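Laundry folding by machine

Laundry folding by machine is the job of getting a robot to take clean clothes and turn them into neat stacks. I keep this page on the Prakbridge home robotics wiki, and I've been adding to it since May, so expect some parts to be longer than others (the towel part used to be half the page!).

Why it counts as hard

A plate is the same shape wherever you put it down. A shirt isn't. Pick it up by one shoulder and it hangs one way, pick it up by the hem and it's a whole new object as far as the software is concerned. Sleeves hide under other sleeves, things turn inside out, and a dark sock on a dark sweater is tough even for me at six in the morning. People who work on this call clothes "deformable objects," a fancy way of saying floppy.

Towels and other flat things

Rectangles came first. You find two corners, lift, fold, find two more. The Huvard bench machine does hand towels and pillowcases this way, and in our club trial it got through 200 towels with 114 of them good enough for my linen closet. It was slow, mind you. I could have done the lot by hand and had lunch, but I loved watching it go.

Shirts and pants

The Bakos folder takes a different road: you clip each shirt to a rail and the machine pulls it in and folds it against a set of plates. It does a lovely T-shirt. You're still the one sorting the basket and clipping everything on, so I count it as half a chore saved. Pants work if they're thin. Hoodies jam it.

Coats and heavy clothes

Coats are where I'd put the edge of what works today. The cloth is thick and springs back, the collar may be a lot bulkier than the body, and buttons and flaps give a fingertip plenty to snag on. Folding one on a bed adds a soft surface underneath, so pressing down doesn't do what it would on a table.

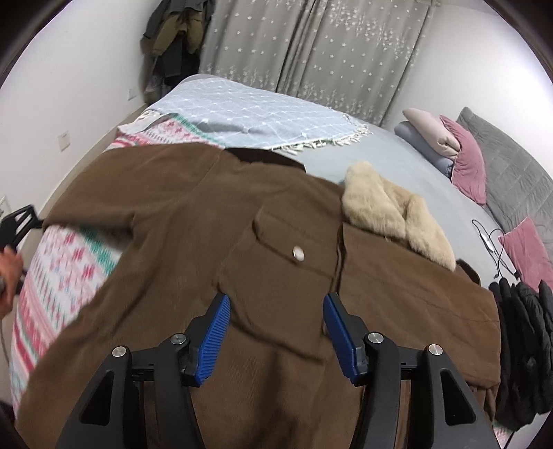

Corduroy coat with a fluffy collar, laid out on a bed under the ribbed finger pads of a hand-held gripper.

A lot of the newer work starts with people doing the chore themselves with grippers in their hands, and the software learns from the recordings. The Gramcombe set has 892 of these, 40 of them with coats or jackets. I'd love to see more of those, and more padded jackets in particular, which nearly always want to slide open again.

Can you buy one yet?

For a normal house, no, or at least nothing I'd tell my sister to spend money on. A machine that folds a pile of towels is within reach. One that empties the dryer, sorts out whose is whose, folds the lot and puts it in the right drawers is still a research project, and each of those steps has its own page here (the drawer one badly needs work, so please jump in).

See also: Sock pairing; Bed making; Ironing machines; Grippers and fingertips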